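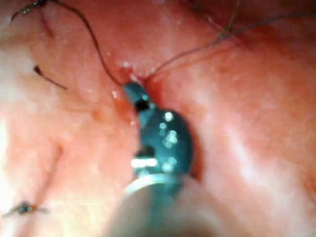 Can machines do the boring stuff yet? Laundry, dishes, sewing a button on
Forum: Shop & Home Automation

tully_makes
Ok so serious question. I run a small upholstery and mending shop, 8 of us on a good day. Half the work is hand stitching that no sewing machine can get at. Every May I go looking for something that can take a chore off us and every May I come home with brochures. Meanwhile robot tools are putting sutures in soft tissue. So why can't I buy one that closes a cushion?

– Tomás

skendard_setareh
Because yours costs 40 bucks a cushion and theirs doesn't. Next.

tully_makes
Rude but fair

nnair
Depends what you call "do." Those surgical arms mostly have a person driving them from a console. A machine holding the needle and a machine deciding where the needle goes are different things. Folks mix these up constantly.

That said the hand part looks solved to me. Two thin-tipped metal tools meeting over a wet bumpy surface, a fine dark thread running in to where they meet, stitches already in up top. I can't do that with my actual fingers and I've sewn since I was little.
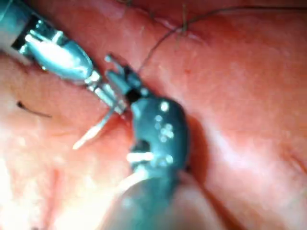
Re: the hand part is solved

cormac_os
Disagree with nnair. Hand part is NOT solved for anything under the price of a house. I had a Stalen arm on trial at the shop for 18 days. Job was pick up a trouser leg, lay it flat, fold once. It could do it when the trouser was where it expected. Turn the fabric a bit and it pinched air. Did 309 folds by my tally and I redid most of them.

skendard_setareh
What gripper tho? The stock Stalen one is junk, everybody swaps it

cormac_os
Stock. Not paying extra to make a demo work

skendard_setareh
Then you tested a bad gripper, not wether robots can fold. I'd have put soft fingers on it day one.

manju_s
Lurker here, I do alterations. Thread is the worst part of this, worse than cloth imo. It's thin and dark and it goes wherever it wants. Look at what a stitching tool has to keep track of: the strand in its jaw pulled nearly straight, another length sagging round in a curve to the needle, and old knots with trimmed tails all over the place that it must not catch. Also glare washing out one corner so good luck to your camera.
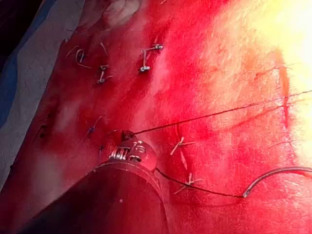

And a person just knows which strand is the live one. You feel it tug. I've asked two vendors if their arm can tell a live thread from a snipped end and got a blank look both times. Smadi guy at least wrote the question down.

tully_makes
ok that's the best answer so far. So the hold up is knowing which thread, more than grabbing it

nnair
I'll give you that one. But put an operator on it and it's solved again. Would you take a remote operator, Tomás? One person running arms for a few shops?

tully_makes
At what price

nnair
No idea lol

cormac_os
More than a person with a needle. Guaranteed

skendard_setareh
For now. Paslow does a bench thing for button sewing, flat shirts only, it's loud but it works. We run 1,000 shirts through between services. Thats a chore done by a machine, today. You all keep asking for the hardest version and then saying nothing works.

manju_s
Flat shirts yes. Bring it a lined coat

skendard_setareh
I'd bring the coat to you

tully_makes
Setareh do you have the model number for the Paslow? Cushion covers are flat-ish before we stuff them. Might be worth a drive

skendard_setareh
Will dm you, it's on the plate round the back and I'm not at the shop till 7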